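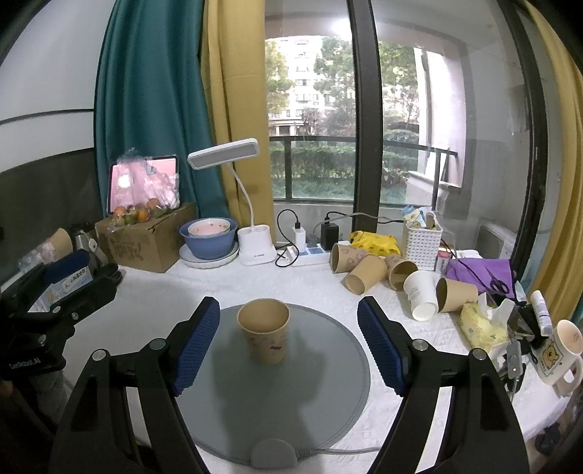

Clirnari releases Vomden, software that helps a gripper make sense of a crowded table

Clirnari is very pleased to announce the November release of Vomden, its perception and grasp-planning toolkit for two-fingered grippers, and we'd like to thank everyone who put up with our early builds along the way.

Vomden takes wrist-view video and works out which object is the target, where the fingertips ought to close, and which neighbouring items are best left alone. A paper cup standing on a grey mat is a friendly enough target, but with more cups lying on their sides behind it, the planner has to settle on one and stick with it -- even as the view shifts.

"We spent far too many evenings on cups, and I've grown rather fond of them," said Zamfira Vlad, who leads perception at Clirnari. "A thin rim and a broad soft shadow can fool a depth estimate very easily, so we gave the shadow its own label."

The release ships with 657 annotated tabletop recordings, six sample planners and a replay tool called Sima, which lets developers colour each frame by grasp confidence. Planning runs at up to 460 candidate grasps per cycle.

Licences are available now through the Clirnari website. Enquiries are warmly welcomed by Tsung-han Lo, developer relations.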